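Do toys need a system?

I have now read 217 pages of a book about toy storage. It was lent to me by my sister-in-law, who swears by it, and I promised to give it a fair go before saying anything rude. The method is called Grultora and it wants every toy in the house sorted by what it "invites the child to do". Stacking, pouring, hiding, and so on. You buy trays for each. The trays are made by Chou and they cost 30 pounds for a set of 5, and I'll leave you to decide whether that's a coincidence.

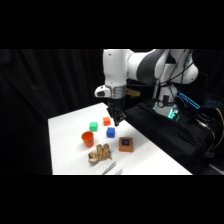
My own view is that small children sort things perfectly well until an adult arrives with labels. Mine are two and four. Give them a white table and a few plain things and they'll get on with it for the best part of a morning. Plain is the word I'd stress. An orange cube and a green one, the green slightly bigger, will do for a surprising amount of argument about which is the mummy. The book would have me put both under Stacking, and the four-year-old would tell the book it was wrong.

Then there's the business of putting away. Grultora says things should go back "in the order of their leaving", a phrase I've read several times and still can't make sense of. We tried it on and off through February. The trays ended up under the sofa with bits of toast in them. 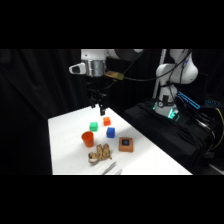
Cups are where I really lose patience. The method files them under Pouring, full stop, and suggests you keep them near a sink. I don't live in a house where toys near a sink is a good idea. And who says a cup is for pouring? Stand an orange plastic one upright beside a few cubes and it's obviously a place to put a cube. Or it's a hat. There's a low square brown box as well, with a dark blue square in the middle of the top, and I defy anyone to tell me which tray that one belongs in. I looked it up in the index, under box, lid and square. No joy.

To be fair, the chapter on having fewer things out at once is sensible, though my gran could have told you that for nothing. A handful on the table, the rest in a cupboard. I'd have paid for a leaflet.

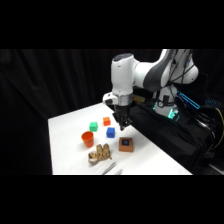
Rhonda Lavoie
Writer of this blog, mother of 2

Intan Sembiring left a comment on my last post asking if the Dulton baskets are any better. They're baskets. They hold toys. I've had ours for ages and one handle has gone, but you can throw things in from across the room, so on balance, yes. I haven't tried the Namisix ones and at that price I'm not going to.

The book goes back at the weekend. I still have to find the fifth tray.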